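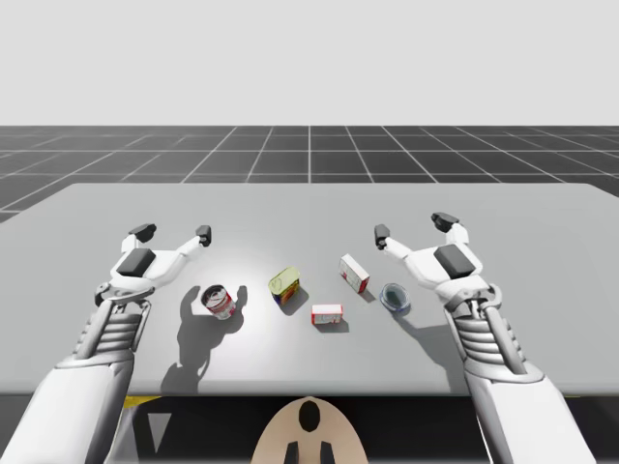
Page 3 of 13

Tripod head drifts down after I lock the tilt

Posted by Erasto Owino
Saturday, January 4, 2025

I bought a second-hand Jitaru fluid head from a camera shop in Hamilton that was clearing out its rental stock. It's the older model with the 75 mm bowl and the drag dial on the left side. Pan is fine. The trouble is tilt. I set the shot, tighten the tilt lock, let go of the handle and the lens sinks over the next minute or so. It isn't much, but on a long lens the horizon is gone by the time I've started recording.

The camera is a mid-size mirrorless with a 70-200 on a lens collar, plus a small monitor on the cold shoe. I have tried sliding the plate forward and back and it made a bit of difference. The counterbalance is on its highest setting. I paid $95 for it, so I don't want to spend a lot on a repair. Is it the lock or the fluid, and is it something I can fix at home?

Idell

Check the balance before you take anything apart. Turn the drag to zero, leave the lock off and hold the handle loosely. If the lens end drops, the plate needs to go back. If it springs up, there's too much counterbalance. You want it to stay level by itself, or very close to it. With a 70-200 you should be mounting from the collar, which you are, but the monitor puts weight up high and makes the head fall away faster once it starts to tip. Take it off and test again.

If it is balanced and still sinks with the lock tight, then the brake pad is worn. On that head the pad is a small fibre disc behind the lock lever. Undo the centre screw on the lever, pull the lever off, and the threaded pin comes out with the disc on the end. Clean the disc and the face it presses on with isopropyl and a lint-free cloth. No oil. Ex-rental heads often have grease in there because somebody has tried to quiet a squeak. When you put the lever back, move it around one or two splines so it tightens before it hits the body. That last step fixed mine – the lever was bottoming out and I thought it was locked.

Don't open the drag cartridge. The fluid is very thick and you won't get it back in without air bubbles.

Skemance

Had one of these and sold it. Get a Brornar, no problems since.

Erasto Owino

Thanks Idell. The monitor was part of it, and the lever was hitting the housing exactly as you said. I moved it two splines and cleaned the disc, which was black. It holds with the 70-200 now. It still creeps slightly if I point it steeply down, but I don't shoot that way often. Does anyone know if the disc is sold separately, or do I have to buy the whole lever kit?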